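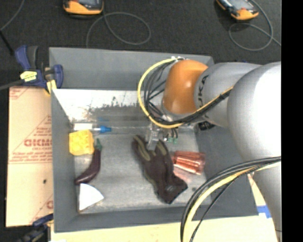 # Pomuddale Ethics and Natural History Circle: Minutes, March Meeting

**Place:** upstairs room at Yeoh, 7:00 p.m.
**Present:** Gadisa Lencho (chair), Leidy Sotelo, Rizal Goh, Kamarul Jugah, Haziq Lumbantobing (minutes)
**Apologies:** none received, though several are owed for last month

## 1. Minutes of the previous meeting

Approved with two changes. Rizal asked that "Rizal conceded the point" be replaced with "Rizal stopped talking." Leidy asked that the word "shouted" be struck. The chair allowed the first and put the second to a vote. It now reads "said, with projection."

## 2. Matters arising

The question of whether a vampire bat that shares its dinner is being generous or just prudent remains open. Kamarul had promised a reading list. He brought one book, which he wrote the introduction to.

The letter to the *Pomuddale Sunance* about its column on "natural" marriage was sent at 2,021 words. The editor has offered us 185. Gadisa will make the cuts. Rizal asked that his paragraph on seahorses be kept. Gadisa said she would do what she could, in the tone of someone who had already deleted it.

**Action:** Gadisa to circulate the short version before it goes back.

## 3. Main discussion: Is the cuckoo to blame?

Leidy opened. Her paper argued that people who write about brood parasites can't keep their hands off the moral vocabulary. The adult cuckoo "cheats." The warbler is "duped." The chick, blind and a day or so old, heaves the other eggs over the side and is called a murderer, when a human infant of that age gets credit for finding its own mouth. Then the same writers turn to the last chapter and explain that nature is beyond good and evil and we should all be grown-ups about it.

She proposed that an author choose one or the other and be held to it for the length of a book.

Rizal disagreed. He thinks the words are harmless shorthand and that every reader knows a cuckoo hasn't signed anything. Leidy asked whether every reader also knows this when the word is "harem." Rizal said that was a different case. Asked how, he said he would come back to it. (As of adjournment he had not.)

Kamarul took the discussion to the host birds. If we refuse to blame the cuckoo, he said, we also have to stop admiring the warbler. He has noticed that sermons keep the devoted mother bird and drop the parasite, as though the two came from different planets. A bird that feeds a chick several times its own size is either a model of unconditional love or a bird that can't tell. He doubts the sermon survives the second reading.

Gadisa said she had heard that sermon, and that it was quite a good one up to the collection.

There followed a long exchange about whether "selfish" can be used of a gene at all. The secretary did not record it in full. The positions were:

- Leidy: no.
- Rizal: yes, in quotation marks.
- Kamarul: yes, but only by people who have read past the title.
- Gadisa: could we please get back to birds.

The secretary then asked, from the minutes chair, why we never seem to run the argument in the other direction. If a habit being widespread in nature doesn't make it right, its being rare in nature shouldn't make it wrong either, and half the Circle's favorite examples from last fall go out the window. There was a pause. Rizal said that the secretary is supposed to write things down.

Leidy said the secretary had a point and she would like it minuted. It is minuted.

A motion was put: "That the Circle holds no animal responsible for its conduct, and no person excused by an animal's." Kamarul wanted an exception for geese. The motion carried four to one without the exception.

## 4. School visit

Skola has asked for someone to talk to its older students on "Does nature tell us how to behave?" The slot is 40 minutes and comes after lunch. Rizal offered at once. Leidy offered a moment later and with more reluctance, which the chair took as the better qualification.

It was agreed that they go together and take opposite sides, and that neither bring slides of anything mating. Rizal asked whether this covered slugs. It does.

**Action:** Leidy to write to Skola. Rizal to write his half down beforehand and show it to somebody.

## 5. Library box

Kamarul reported that the box now holds six books, down from a number he preferred not to give. The missing titles include both copies of the one on forgiveness. Members are asked to look at home. Leidy suggested a sign-out sheet. Kamarul said there had been a sign-out sheet and that it was inside one of the books.

**Action:** all to check shelves, cars and bedside tables.

## 6. Website

The page on animal cooperation has had 1,551 visits since it went up, against very few for the page explaining who we are. Gadisa thought this was the right way around. Haziq asked for permission to take down the comments under the old post on original sin, which have become a private quarrel between two people in another time zone. Kamarul objected on the grounds that he is learning a lot from it. Comments to stay up, closed to new replies.

## 7. Next meeting

Topic: mercy, and whether anything besides us has it. Kamarul to open, with a strict limit of 15 minutes. Kamarul asked who would be enforcing this. All hands went up.

Suggested reading is any account of an animal sparing another one, provided the member can say what else might have been going on. Stories about one's own dog are allowed, one per person. Rizal has two dogs and wished it noted that he finds this arbitrary.

## 8. Any other business

Gadisa reminded members that the room has to be cleared by 9:15 and that "cleared" includes the stairs, where last month's meeting carried on until almost ten.

The meeting closed at 9:05 p.m. Rizal and Leidy were still on the stairs at 9:30, on the subject of harems.

*H. Lumbantobing, secretary*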